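Abundio Valdovinos ran the last batch after the others had gone home. The method was called Sima, and it was simple enough that he had once explained it to his mother over soup. You gave the arm a task in a simulated room, you let it try, and every time it failed you changed one small thing about the room and let it try again.

The other method, Findex, changed everything at once. It was the one in all the papers. His supervisor liked Findex and had said so on the first page of the proposal.

He set the batch to 80 trials and watched the first few on the big monitor. The task was stacking, a small block onto a wider one. He had built the room himself in February, in the evenings, and he had put more into it than the work required.

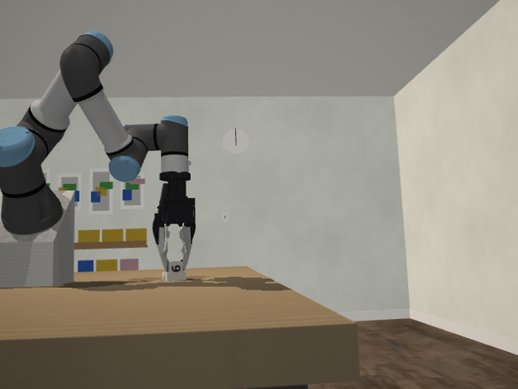
The clock on the wall was his idea. It didn't keep time. His father had owned one like it in the kitchen on Buvine Street, and it had stopped the winter he died. The paintings were only rectangles, but he had spent a whole night on where they should hang.

He ate a sandwich and read the log. Findex had dropped the block in 12 of its trials. Sima was past the halfway mark and had dropped it in two.

He went back and checked the seeds, then the friction values. Then he checked that he had not loaded the same file for both. He hadn't.

By the time the batch finished, the count was still two. He wrote the number on a yellow note, stuck it to his supervisor's door – she came in early – and took it down again. It needed 10 more batches before it meant anything.

He started the next one and left the monitor on. From the hallway he could still see the gray light of the room on the ceiling. He stood there a while with his coat on, then went down to look for his bus.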